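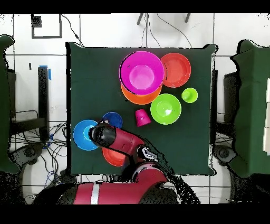

The pink one on top of the orange one

We're back from Tarside, and I still want that lentil soup. It simmered for 90 minutes, and I had two bowls before I even took my coat off!

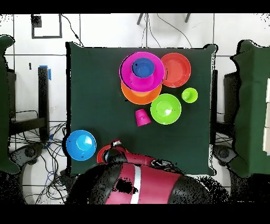

Stacked up, with a little blue bowl on top

I tried making it at home on Sunday — way too much cumin. The ferry cafe at Drolholm does a smoother one, but I like lumps.

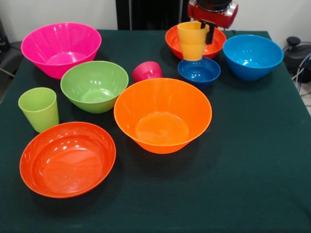 Lots of color on the green cloth

Next I'm trying it with yellow split peas and a squeeze of lemon.
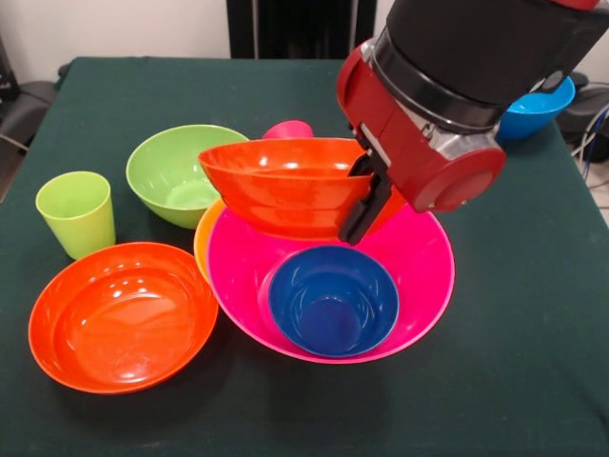 Bread matters too, and I'm firmly on team rye. We're going again in June, and I'm asking for the recipe this time.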